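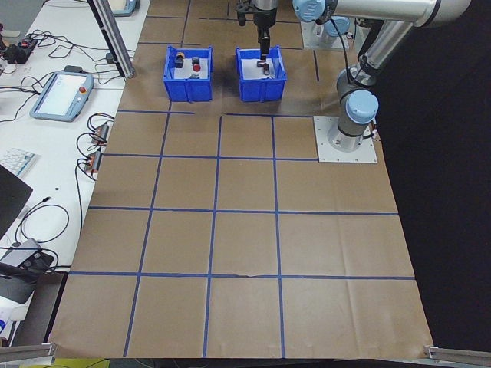 Filed under: Course Materials > Robotics Lab > Handouts

Lab 3: Picking from a bin

In this lab your group writes a pick routine for one arm and runs it on loose parts. Read the Lelus safety sheet before your slot. You will be asked to find the emergency stop on the pendant before power goes on.

Frames. Define the user frame from the tape grid on the paper. Touch one crossing for the origin, a second along the X line, and a third along Y. Save it under your group name. Don't edit the base frame.

Approach. Stop 100 mm above the part with the gripper open, then go down in a straight line at low speed. The fingers have to clear the bin wall on the way in and on the way out. Most faults last May were wall contacts on the way out.

Grip. Start at 21 N. Raise it only if the part slips, and write down the value you end on.

Logging. Every attempt goes in Ban, failed ones included. The shared set from earlier groups has 1,550 attempts and can be used for comparison in your report.

Report: two pages, plus your program file. Include the frame values, final grip force and a short account of each type of failure. Upload to the Wistik folder by Jan 15, 2026.

Related
Lab 2: Jogging and teach points
Lab 4: Sorting by part type
Flukholm student challenge: rules and entry form
Report template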